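Selter's new laptop has two ports, and you will need one of them to charge it

Selter has a new laptop coming in July, and the company would like you to know that it makes no noise. None at all. The Kumley has no fan, no speaker grille you can find without a flashlight, and a keyboard so shallow that typing on it feels like drumming your fingers on a countertop while you wait for someone to bring the check.

The silence is real. I put my ear to the thing for a good while in a crowded demo room and heard mostly the man next to me eating almonds. What Selter mentions less often is how the silence gets paid for. With no fan to carry the heat off, the processor slows down when it gets warm, and it gets warm when you ask it to do something. Open a few browser tabs and it's fine. Start exporting a video and the Kumley settles into the pace of a government office after lunch.

Selter calls this "adaptive calm." It has its own icon in the taskbar, a small blue leaf. You can't turn it off, but you can hide the leaf.

The screen is lovely, I'll give them that. It's bright enough to use next to a window, it doesn't turn purple when you tilt it, and the border around it has shrunk to the point where the webcam had to go somewhere else. Somewhere else is the hinge. Anyone who calls you from a Kumley will be presenting mainly their chin.
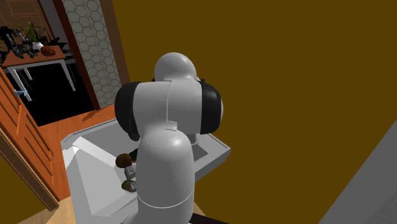

Sandrine Poulain thinks the chin is the least of it. Her complaint, delivered to me over the coat rack and with some force, is the ports: there are 2 of them, both on the left, so close together that a fat charging plug and a thumb drive can't sit side by side. She travels with an adapter already, she said, and she had been hoping to buy a laptop that would let her stop. Instead she'd be buying a second adapter to reach around the first one.

Selter does have an answer to that, and the answer is $60. It's called the Plistport, a little dock that clips under the back edge and adds the sockets the Kumley left out. It also props the machine up at a nicer typing angle, and it leaves a gap underneath for air, so the leaf comes on less. In other words, the best version of the Kumley is the one with a brick attached to it. The Plistport isn't in the box. A microfiber cloth is.

Pricing starts at $1,000, or $100 more for the model with enough storage to keep your photos on. Battery life is given as "all day," and a footnote explains that the day was spent reading text with the brightness turned down. My demo unit dropped about a quarter of its charge over a morning of light poking, which is decent, though I'd want a week with one before I bragged on its behalf.

The closest thing to a rival is the Chala, which is thicker, cheaper and has a fan that comes on like a hair dryer in the next apartment. It also has a headphone jack. I tried both back to back and kept picking up the Kumley — it's the prettier object by a mile — and then putting it down again to get something done on the other one.

Preorders are open now. The cloth comes in gray or sand.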